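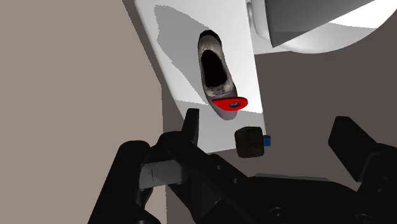
Treren Practice Room: frequently asked questions

Last tidied in September. If your question isn't covered, write to the help desk at Handness, who make Treren, and it may well end up on this page with your spelling corrected.

What am I buying?

A piece of software. Treren is a simulated room with a simulated gripper in it, and a growing cupboard of simulated things for the gripper to fail to pick up. You connect your own control program, the gripper does what your program tells it, and you get to find out what you told it. No box comes through the post. We mention this because people have waited in for one.

Who is it for?

Mostly small teams who need to try out grasping before they let a real arm near real stock. We also have teachers, and a fair number of people working alone in spare bedrooms. It is not a game, though we've had it reviewed as one. (Two stars. "Slow.")

Why is there a shoe?

Shoes are difficult, so we like them. A slim pump has a big opening, hardly any flat surface and a heel end that narrows to nothing much. The silvery grey one at the top of the page sits against a tilted white panel, with its opening towards the gripper's camera and a bright red piece at the heel. Grippers that have spent their whole lives on cubes find this upsetting.

Then why is there also a cube?

Everyone wants a cube. Ours is dark with rounded corners and has a small blue tab on one side, so your program has something to look for besides a dark lump. You can place it wherever you like, including in mid-air between the fingers. Gravity is a tick box, and the help desk would be a quieter place if people checked it before writing in.

How many objects come with it?

The standard cupboard has 104. The full cupboard, which costs more, has 2894. Before you ask: yes, a lot of those are mugs. We went through a phase.

Can I add my own objects?

Yes, if you have a 3D model in one of the usual formats. You'll need to give it a weight and say how slippery it is. If you leave those blank, Treren assumes something close to a bar of soap, and behaves accordingly.

What sort of gripper is it?

The default is the Malness, a chunky black two-finger model that opens wide and closes in a straight line. It does not exist as hardware, so please stop asking us for a price. You can swap it for your own gripper on any paid plan. You will need the full measurements of yours, including the ones you were hoping to guess.

Why does the gripper take up so much of the view?

The default camera rides on the wrist and looks out past the fingers, much as it would on many real arms. You see what the arm sees, and a good deal of that is its own hand. There is a fixed room camera as well, and you can run the two side by side. Most people switch to the room camera when something goes wrong and then back again when they can't bear to watch.

It's rather dark down by the fingers. Is my screen broken?

Probably not. The default light comes mainly from above, so black parts low in the view stay in shadow. You can move the light, add more, or let Treren shuffle the lighting on every run. We recommend the shuffle. A program that only works under one lamp is going to have a hard time in your warehouse.

Can I change the walls?

You can. They come in a muted beige that has been compared to a dentist's waiting room, and you may pick any colour or put your own pictures on them. The beige is the default because plain backgrounds are kind to beginners. Turn up the clutter once your grasps start to hold.

If it works in Treren, will it work on my real arm?

It will have a better chance than if you hadn't tried. That is as far as our solicitor lets us go, and it's a fair answer. Friction in particular is a guess with a decimal point. Soft things such as bags, cloth and laces are worse. Treren treats every object as rigid for now, so a shoe will never sag when you squeeze it, and yours might.

What computer do I need?

Any desktop machine with a decent graphics card from the last few years. Laptops manage, with a fan noise you'll get used to. If you'd sooner not own the noise, the Magagula plan runs the whole thing on our servers and you watch through a browser.

Is there a free trial?

Yes, 14 days, with the standard cupboard and the Malness gripper. No card needed. At the end your saved rooms are kept for another 7 days in case you change your mind, and after that they go.

Can I get a refund?

If you've paid and it won't run on your machine, yes, in full. If it runs perfectly well and your gripper keeps dropping the shoe, we'll send you the grasping guide. Start with the chapter on approach angles.

Do you offer training?

There's an online course, included with every paid plan, which takes you from the cube to the cupboard in short lessons. The shoe is in lesson nine. Save your work before you open it.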